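4.2 Clearing station: work of the attendant

With the Zindik arms, the attendant does not scrape dishes any more. He or she prepares the trays and checks the rack.

1. Put the red tray between the black tray and the dish rack. 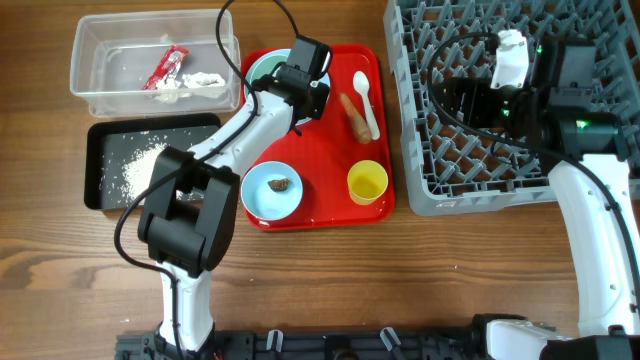 Before, one shift brought up to 60 trays by hand. Now please plan 18 per round.

2. Leave food scraps to the arms. Paper goes in the clear container. 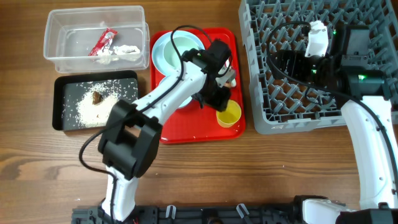 3. Caution: keep your hands away while a gripper is at a bowl.

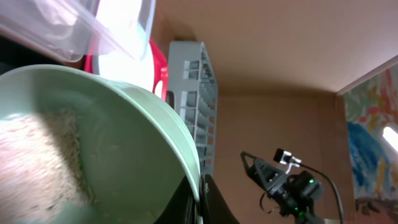
4. Press Pause before wiping up rice.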